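Home Topics Ask Courts & Government My Posts Log in

How does a state supreme court decide which appeals to hear?

Anayeli Ventura
I've gotten completely hooked on following our state courts this year, and I have a question I can't find a plain answer to. My town, Coltport, lost a case over a zoning rule, lost again at the court of appeals, and the town attorney has now asked the state supreme court to take a look. Our local paper says the court "may decline without comment." Can it really do that? I always thought that if you kept appealing, the top court had to hear you out sooner or later. The case is called Escobedo v. Coltport if that helps, and I've read both rulings so far (the second one is really well written – I'd read more by that judge any day!).

I do most of my reading on the hallway floor, court opinions and paperbacks alike.

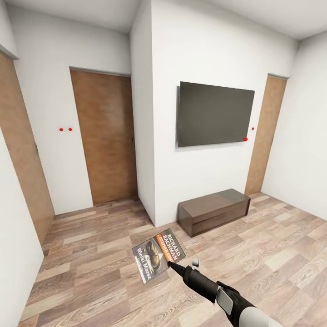 Wielki Marsz, by Richard Bachman

So, three things. Who picks the cases? Do they have to give a reason when they say no? And does a no mean they agree with the lower court? I was at the town meeting where this came up, and people were saying very different things with a lot of confidence. One man said the state court takes every case that involves a town government. Another said you need a judge from the lower court to sign off first. I'd love to understand it before the next meeting, and if there's a good place to read the filings myself, even better. I don't mind long documents. 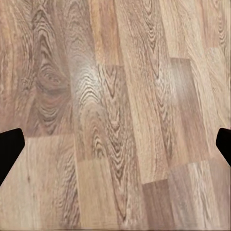
Sigita Kuusk
What a fun thing to get hooked on! The details depend on your state, so check the court's own rules, but the general idea is the same in a lot of places.

Most state supreme courts choose a large share of their cases. The losing side files a request, called a petition for review in some states and a petition for certiorari in others. The justices read it, usually with help from staff attorneys, and then vote. In some states it takes a majority to accept a case, and in others fewer votes will do.

They often don't have to give a reason. You may see one line on an order list that says "petition denied" and that's the end of it. A denial generally isn't a ruling on who was right. The lower court's decision stands between the parties, but the top court hasn't put its own name on it. People mix this up all the time, reporters included.

What gets a court interested? Two appeals courts in the state reading the same law in different ways is a big one. So is a question that will come up over and over, or a new state law that no court has dealt with yet. "The judge got it wrong" is a weak argument by itself, even when it's true. Look at the first few pages of the town's petition – that's where the attorney has to explain why anyone outside Coltport should care.

Some kinds of cases do go up automatically. Death penalty appeals are the usual example, and some states add election disputes or utility rates. An ordinary zoning fight normally isn't on that list, so I think the man at your meeting was mistaken.

For the filings, try the online docket on the court's website and search by party name. If the petition isn't posted, call the clerk's office. Clerks are great about this, though there may be a copy fee.

Bevan Tipoki
They take what they want. Ours sat on a drainage case from August until spring and then said no in one sentence. Don't hold your breath.

Anatole Besson
Sigita covered it well. I'd add that you should look for "friend of the court" briefs on the docket. If other towns or a builders' group have filed something supporting the petition, it tells the justices that the question reaches past your one case. They're good reading too, and shorter than the main briefs.

On the sign-off idea, that man may have been thinking of certified questions. In some states a lower court can send a legal question up to the top court itself. It's a separate road, and the losing side can usually still file its own petition without anyone's blessing.

If the court does say yes, go to the oral argument! It's normally open to the public, and many courts stream it. I drove over for one on a school funding case and loved every minute.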